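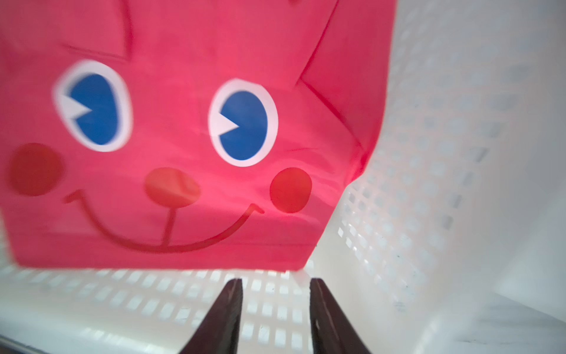
The Plultgate cell is a two-arm tabletop robot station used by the Wutwood workshop for handling soft goods such as cloths, bags and folded towels. It is known mainly for its upkeep routine, which has been copied by several smaller workshops. Most of the routine concerns the grippers, which have to close on thin material without pinching the surface under it. A plastic bag hanging into a mesh basket, with the open fingers just below its lower edge, is a typical case: the fingertips work close to a perforated floor, and a bent or badly seated finger can catch in the openings.

## Setup

Both arms are bolted to black plates on a single aluminum rail along the front of the table. The rail is leveled first, then the plates are fastened, and only then are the arms attached. Wutwood's setup sheet puts the time for a full rebuild at 70 minutes, of which 20 are spent on the rail alone.

Cables are left with enough slack to form a loop over the wrist. A cable pulled tight will work loose at the connector, while one with too much slack can drag across the table and move the goods. The setup sheet asks for each arm to be swung slowly through its full reach, with the power off, before any cable is tied down for good.

## Routine care

The fingers are wiped with a dry cloth at the start of each shift. Every 400 cycles the cell is stopped and the following work is done:

- finger screws checked and tightened
- fingertips compared side by side for height
- wrist camera lens cleaned and its holder checked for cracks
- cable ties near the elbow joints replaced if worn
- zero position reset on both arms

Fingers are changed in pairs, even when only one is worn. An early practice of swapping single fingers was dropped after it led to uneven grip on thin plastic - the new finger stood slightly higher and pushed the material away before the jaws closed.

## Camera holder

The white 3D-printed part that carries the camera module at the right gripper is treated as a wear item. It is printed in batches of 22 and replaced whenever the camera has been knocked. After a change, the camera view is checked against a stored view from the same arm position, and the holder is shimmed until the two agree.
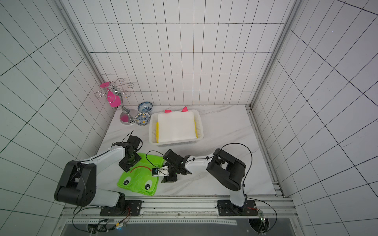
Huang has objected that the 400-cycle interval is too long for cells that handle mostly plastic, and that finger screws should be checked daily, "with the camera holder done at the same time." Wutwood kept the interval but added a short screw check on Sunday, when the cell is idle.

## Related cells

The Metura cell uses the same rail and wiring layout with a single arm. Its fingers are not interchangeable with those of the Plultgate cell.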